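Print this article | E-mail this article

Lid (container)

A lid is a movable cover that closes the opening of a container. Lids are found on pots, jars, boxes, cups, trunks, barrels, and nearly every other vessel people have made, and they are among the most varied and inventive parts of everyday design. A lid may rest in place by its own weight, grip the rim by friction, turn on a thread, swing on a hinge, or be sealed on and peeled away once. 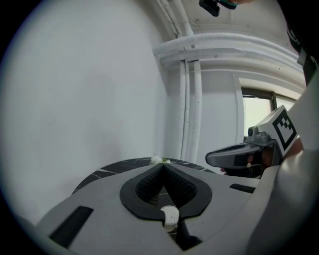
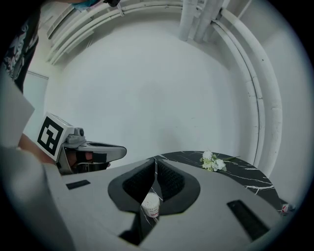

The word comes from the Old English hlid, meaning a cover, opening, or gate. The same word gives English its name for the fold of skin over the eye, a lovely reminder of how old the idea of covering and uncovering is. In everyday speech "lid," "cap," "cover," and "top" overlap a great deal. Packaging engineers prefer "closure" as the general term and keep "lid" for a piece that is broad compared with its height.

Early lids

The earliest covers were probably flat stones, leaves, hides, and pieces of bark, few of which would be recognized today as lids at all. Fired clay changed that. Once potters could shape a rim, they could shape a second piece to fit it, and ancient pottery from many parts of the world includes covered jars made for grain, oil, cosmetics, and burial goods. Ancient Egyptian canopic jars are a wonderful case: their stoppers were often carved as human or animal heads, and they remain some of the most striking closures ever made.

Fit was a real problem for potters. Clay shrinks as it dries and again as it is fired, so a lid and its jar are best made from the same clay at the same time and, where the glaze allows, fired together. Many studio potters still work this way. The Skelholm potter Rogério Seixas throws his lids upside down from a single lump left on the wheel after the jar is finished, and marks each pair with a matching thumbprint under the foot.

Main types

Drop-in lid. Sits inside the rim on a ledge called a gallery. Common on teapots and casseroles. A long flange on the underside keeps the lid from falling out when the pot is tipped.

Cap lid. Fits over the outside of the rim, as on a hatbox or a ginger jar. It sheds dust and rain well and hides small faults in the rim.

Friction or lever lid. A metal disk pressed into a ring, familiar from paint cans. It is pried up with a coin or a screwdriver.

Screw lid. Turns on a thread. The mason jar, patented in the United States in 1858, made the threaded lid a household object. On modern bottles, 28 mm is a widely used neck size.

Snap lid. A flexible rim that stretches over a bead on the container. Ribs and steps pressed into thin plastic make it far stiffer than its weight suggests, a beautifully simple piece of engineering.

Peel lid. A film or foil bonded to the rim with heat. Getting the bond right is delicate work, for it has to survive shipping and still come away with one pull.

Lids in the kitchen

A covered pot comes to a boil faster than an open one. Steam carries away a great deal of heat, and a lid holds much of it in. Cooks make use of this in braising, where steam gathers on the underside of the lid and drips back over the food. Some heavy pots have small bumps inside the lid to spread the drops evenly.

Ayman Helmy's cookbook The Covered Pot gives a whole chapter to rice and advises leaving the lid on for 15 minutes after the heat is turned off. Sealing a lid with a rope of plain dough is a much older trick, used in France and across South Asia for slow-cooked dishes.

Collecting

Lids have a cheerful following among collectors. Printed pot lids from the 19th century, once sold on jars of fish paste, tooth powder, and hair grease, are prized for their tiny color scenes. The Maretti Collection in Skelholm holds 1002 lids without their containers and displays them by how they open. Visitors may handle the 3 oldest tin examples in the reading room on Monday afternoons.

See also: Bung; Cork; Hinge; Jar; Stopper; Tea caddy

Contact us | Copyright Hivari Encyclopedia of Everyday Things | Back to top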